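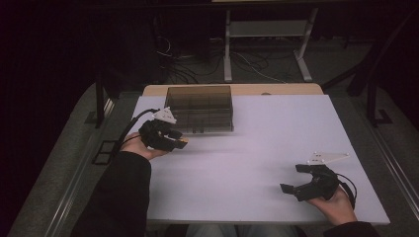
Two hand-held grippers over a white tabletop

Section 2: Setting up Skevance for seated play

Skevance can be played standing or seated. Seated play works in every chapter, including the Drerkstead station levels. Use a chair that does not roll.

1. Put on the headset and start the game. Wait for the Omum logo to fade.
2. Open Options, then Comfort, and set Play Position to Seated.
3. Sit upright, look straight ahead and hold the Menu button for 2 seconds. The view resets to your eye level.
4. Set Turning to Snap or Smooth. New players should start with Snap.

Note: If the cockpit looks too low, repeat step 3. Your saved height is not changed by this.

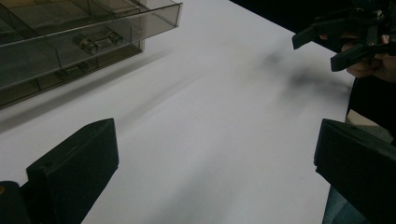

Tabletop with a tinted plastic drawer organizer

Saving and loading

The game saves at each airlock. You can keep up to 12 manual saves as well, but not while Yusof is speaking on the radio – the Save option is grayed out until the message ends.

5. Open the ship's log and choose Save.
6. Pick an empty slot, or pick a used one and confirm that you want to replace it.
7. Wait for the green light on the log before you quit.

Caution: Do not take off the headset while the light is amber. The save may be lost.

Caution: Stop playing if you feel dizzy or sick. Take a break of around 16 minutes before you go back in.

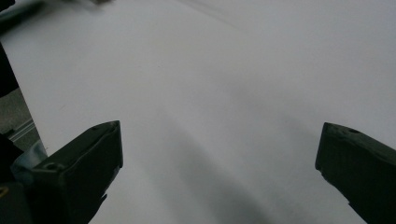 Changing the subtitle distance

8. Open Options, then Text.
9. Move the Distance slider until the sample line is easy to read.
10. Choose Apply. Subtitles already on screen keep the old setting until the next line.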